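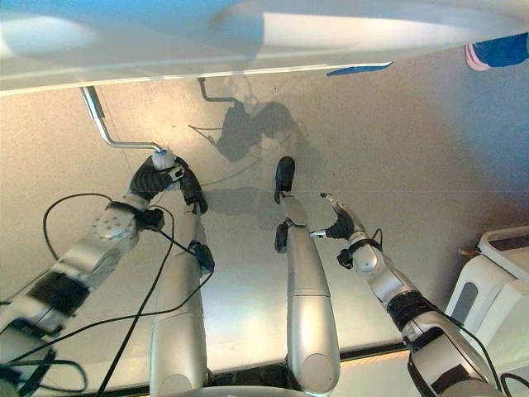

Folding ironing boards: care and adjustment

Most faults in a folding board come from the leg pivots, the height catch, or the cover. All three can be serviced at home with a screwdriver, a rag and a can of dry lubricant.

Wobble
Stand the board on a hard, level floor. Press down on each corner in turn. If one foot lifts, swap or shim the rubber cap on that leg. If all feet stay down and the top still rocks, the center pivot is loose. Tighten the nut until the legs drag slightly when opened, then back it off a quarter turn. Do not use oil on the pivot. It runs down the legs and ends up on the carpet.

Height catch
Lint packs into the notches and stops the catch from seating. Brush it out with an old toothbrush. A bent catch can be straightened in a vise, but only once; after that the metal cracks. Spare catches for the Baert and older Jotow boards are the same part. The Sultov catch is 2 mm wider and will not fit either.

Caps
Bare tube ends scratch vinyl and tile. Measure the outside of the tube with calipers before ordering. Caps that are slightly too small go on after 60 seconds in hot water.

Cover and pad
Wash the cover cold and put it back on damp, drawstring tight. It dries to shape. Replace the pad when the mesh pattern shows through on pressed cotton. Felt at 600 grams per square meter holds up better than foam under a steam iron.

Rust marks
These start where steam condenses under the top. Rub the mesh with fine steel wool, wipe with mineral spirits, and paint. Leave the cover off overnight.

Storage
Hang the board by the frame, never by the catch lever. Brakow wall hooks are rated for 11 kg.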